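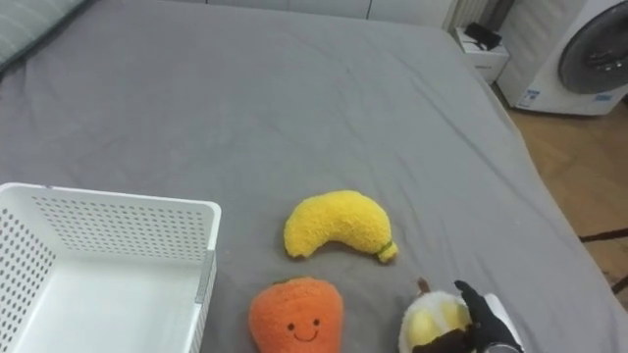 Step 4. Teach the hand to hold soft things

Before this step your hand should open and close from the keyboard, and the wrist should not shake. If it still shakes, please go back to step 3 and tighten the two screws of the wrist plate.

I use plush fruits for the first grasps. They forgive a bad position of the fingers, and when they fall on the bed nothing is broken. A basket with straight walls is good as the target. Put it on the same side for the whole session and do not move it.

1. Pull the sheet as flat as you can. A deep fold can catch a fingertip.

2. Place the toys beside the basket with a space between them. The fingers need this space to go down on both sides.

3. Start with a round toy. The banana is more difficult, as it turns when you touch it at one end, so take it by the middle.

4. Set the closing limit to 905 in the settings file and save. With my servos the value 1,458 closes the hand completely, and this is too strong for a toy. Your numbers can be different, so increase them little by little.

5. Close the fingers slowly. Wait until all of them have stopped, then lift.

6. Move over the basket, go down below the top of the wall, and open. If you open too high, the toy may jump out again.

Repeat with each toy and write down every grasp, also the failed ones. In November I made 100 grasps in this way and 92 finished in the basket. Most of the others I lost while lifting, when I did not wait long enough in point 5.

If the toy slips

Look first at the thumb. Lorena Leiva, who built the same hand after me, had the thumb mounted one hole too low, and the toy always escaped downwards. She moved it up and did not need to change the closing limit.

If a motor becomes hot, switch off the power and let it rest for ten minutes.

Step 5. Save the positions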